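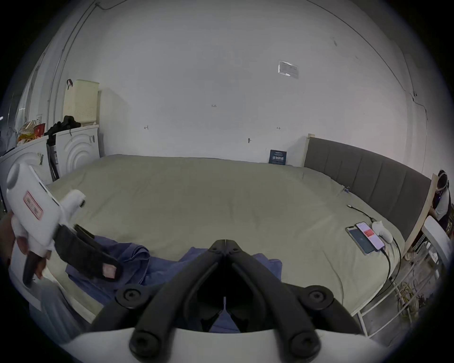
How to Clear Out a Closet in One Sunday

I have done this every winter for years, and I promise it goes faster than you fear! Start early, put the kettle on, and take everything out, even the coats you know you're keeping (they hide things, believe me). Sort by who will wear it next, then by season.
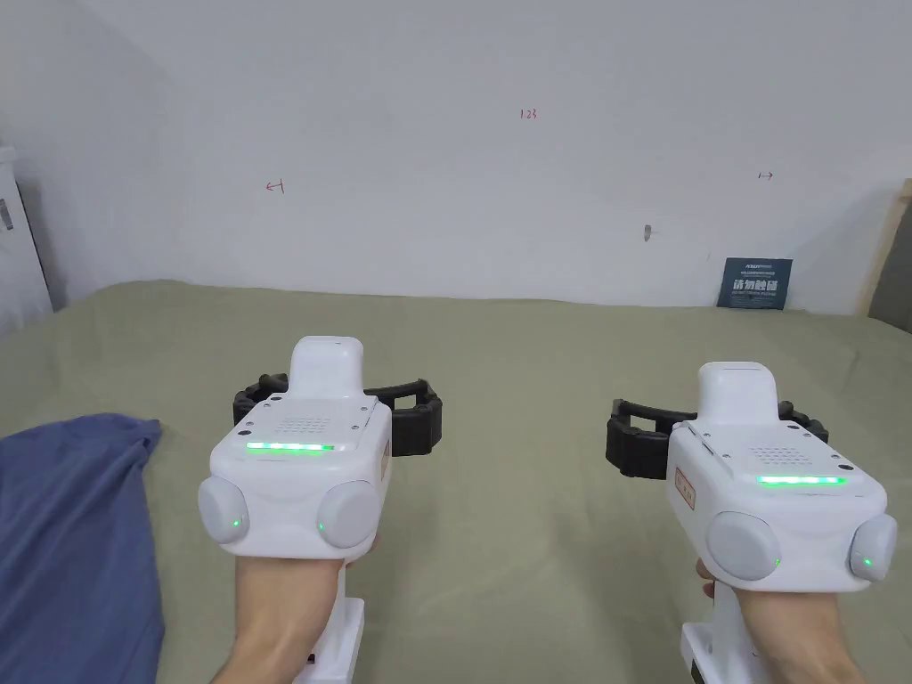 Sweaters come next, and they always take me the longest. Fold them in thirds, sleeves tucked behind, and stand them on edge in the drawer so you can see each one. Mine holds 19 that way, and I used to cram in far fewer. 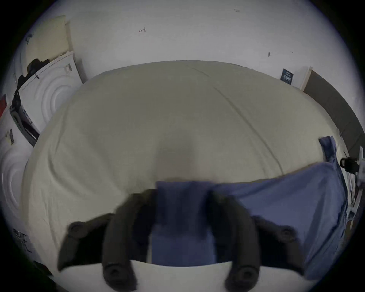

Kanditz, February

Now for the giveaway bags. The Zomow thrift shop on our side of town takes clean clothes until 4 in the afternoon, so I try to have mine tied up by lunch, with a little label on each saying what's inside.
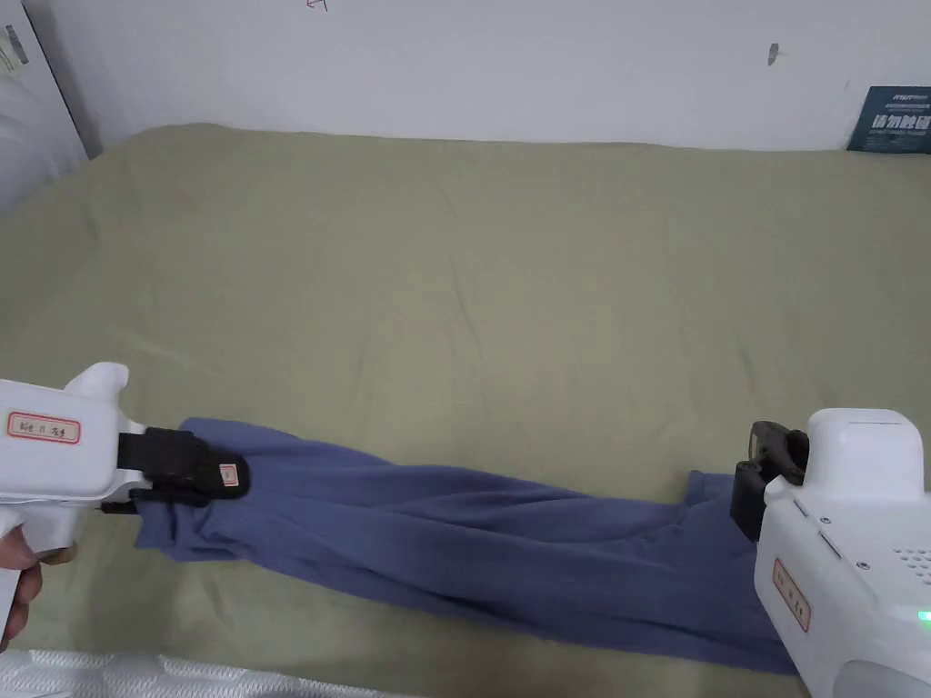 Folding goes better on a big flat surface, and for me that has always meant the bed. Make it first, then smooth out one thing at a time before you fold it. Anything as twisted and bunched as the blue piece lying across the green sheet needs a good shake, and then a pass with your palms from the middle out. Hang up whatever still looks rumpled and come back to it after supper.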